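Traneo 사용 설명서 > 4장. 원격 사용성 테스트 설정

게시: 5월 | 작성: Pellus 문서팀 | 댓글 2 | 공유 30

이 사이트는 로그인 유지와 방문 통계를 위해 쿠키를 사용합니다. [동의] [설정 변경]

4.1 시작하기 전에

이 장에서는 Traneo에서 진행자 없는 원격 테스트를 만들고 참가자에게 링크를 보내는 방법을 설명합니다. 진행자가 참여하는 실시간 세션은 5장을 참고하십시오.

다음 항목을 미리 준비합니다.

- 편집자 이상의 권한이 있는 Traneo 계정
- 테스트할 시제품 또는 웹 페이지의 주소
- 참가자에게 보여 줄 과제 문장
- 개인정보 수집 동의서(회사 양식이 없으면 기본 양식 사용)

주의: 시제품 주소에 로그인 정보가 포함되어 있으면 녹화 파일에도 그대로 남습니다. 테스트 전용 계정을 만들어 사용하십시오.

4.2 프로젝트 만들기

1. 왼쪽 메뉴에서 [프로젝트]를 선택하고 [새로 만들기]를 누릅니다.
2. 프로젝트 이름을 입력합니다. 이름은 참가자 화면에 표시되지 않습니다.
3. 테스트 유형에서 [과제 수행]을 선택합니다. [첫 클릭]과 [카드 분류]는 설정 항목이 다르므로 6장을 따르십시오.
4. 표지 이미지를 등록합니다. 등록하지 않으면 기본 이미지가 들어갑니다.
5. [저장]을 누릅니다. 프로젝트 목록에 '초안' 상태로 나타납니다.

참고: 테스트 유형은 저장한 뒤에 바꿀 수 없습니다. 잘못 선택했다면 초안을 삭제하고 다시 만드십시오.

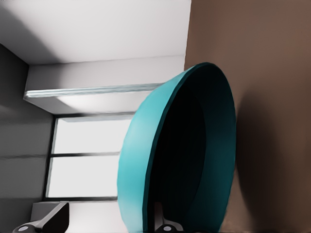 그림 4-1. 청록색 그릇

4.3 과제 작성하기

1. 프로젝트를 열고 [과제] 탭으로 이동합니다.
2. [과제 추가]를 누르고 상황 설명을 입력합니다. 참가자는 이 문장을 먼저 읽고 [시작]을 눌러야 시제품을 볼 수 있습니다.
3. 지시문을 입력합니다. 화면에 있는 버튼이나 메뉴 이름은 지시문에 쓰지 마십시오. 메뉴 이름이 '배송지 관리'라면 "물건을 받을 주소를 바꿔 보세요"처럼 풀어 씁니다.
4. 완료 조건을 지정합니다. 특정 주소에 도달했을 때 자동으로 끝나게 하거나, 참가자가 직접 [완료]를 누르게 할 수 있습니다.
5. 제한 시간이 필요하면 [시간 제한]을 켜고 분 단위로 입력합니다. 기본값은 꺼짐입니다.
6. 과제 뒤에 붙일 질문을 선택합니다. 난이도 척도와 자유 응답을 함께 쓸 수 있습니다.

과제 순서를 섞으려면 탭 오른쪽 위의 [무작위 순서]를 켭니다. 앞 과제의 결과가 다음 과제에 필요한 경우에는 끄십시오. 장바구니에 상품을 담는 과제와 결제 과제가 그런 경우입니다.

주의: 한 테스트의 전체 길이는 30분을 넘길 수 없습니다. 초과하면 [게시] 버튼이 비활성화됩니다.
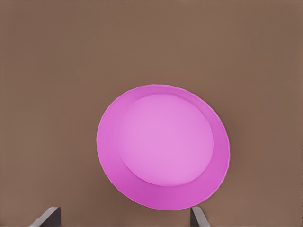
Pellus 제품지원실 사용성 도구팀

4.4 녹화와 개인정보

1. [설정] 탭에서 [녹화]를 엽니다.
2. 화면, 음성, 얼굴 가운데 필요한 항목만 켭니다. 얼굴 녹화를 켜면 동의서에 해당 문구가 자동으로 추가됩니다.
3. [입력란 가리기]를 켭니다. 비밀번호 입력란은 이 설정과 관계없이 항상 가려집니다.
4. 보관 기간을 선택합니다. 기간이 지난 녹화 파일은 삭제되며 복구할 수 없습니다.
5. [동의서 미리 보기]를 눌러 문구를 확인하고 저장합니다.

사내 방화벽을 사용하는 경우 녹화 파일 전송에 쓰는 1313번 포트를 열어야 합니다. 포트가 막혀 있으면 테스트는 진행되지만 녹화 상태가 '대기'로 남습니다. 전송 서버는 Drunbridge와 Siliņa 두 지역에 있으며, 프로젝트를 만든 뒤에는 지역을 옮길 수 없습니다.

참고: 동의서를 수정하면 이미 참여를 마친 사람에게는 적용되지 않습니다. 새 문구로 다시 동의를 받아야 할 때는 프로젝트를 복제해서 사용하십시오.

4.5 시험 실행

게시하기 전에 시험 실행을 최소 2회 진행합니다. 한 번은 작성자가 직접 하고, 한 번은 과제를 처음 보는 동료에게 맡기는 것이 좋습니다.

1. 오른쪽 위의 [시험 실행]을 누릅니다. 새 창에서 참가자 화면이 열립니다.
2. 동의서부터 마지막 질문까지 건너뛰지 말고 진행합니다.
3. 창을 닫고 [결과] 탭에서 '시험' 표시가 붙은 기록을 엽니다.
4. 녹화 재생, 클릭 위치, 과제별 소요 시간이 모두 나오는지 확인합니다.
5. 빠진 항목이 있으면 4.4의 설정을 다시 확인합니다.

시험 기록은 통계에 포함되지 않습니다. 게시한 뒤에도 목록에 남으므로 필요 없으면 직접 삭제하십시오.

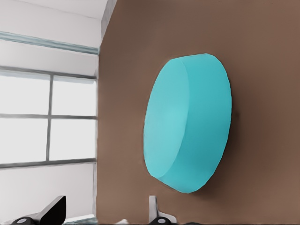

4.6 게시와 링크 보내기

1. [게시]를 누르고 모집 인원을 입력합니다.
2. 링크 종류를 선택합니다. 공개 링크는 누구나 참여할 수 있고, 개별 링크는 한 번만 사용할 수 있습니다.
3. 링크를 복사해 이메일이나 메신저로 보냅니다. Traneo에서 직접 발송하려면 [초대장]에서 주소 목록을 올립니다.
4. 모집 인원이 차면 테스트가 자동으로 닫힙니다. 먼저 닫으려면 [중지]를 누릅니다.

중지한 테스트는 다시 열 수 있습니다. 단, 중지 시점에 진행 중이던 세션은 '미완료'로 처리됩니다.

주의: 게시한 뒤 시제품의 화면 구성을 바꾸면 앞뒤 결과를 비교할 수 없게 됩니다. 변경이 필요하면 테스트를 중지하고 프로젝트를 복제한 다음 새 링크를 보내십시오.

다음: 5장. 실시간 세션 진행

Traneo 업데이트 소식을 이메일로 받아 보세요. [구독하기]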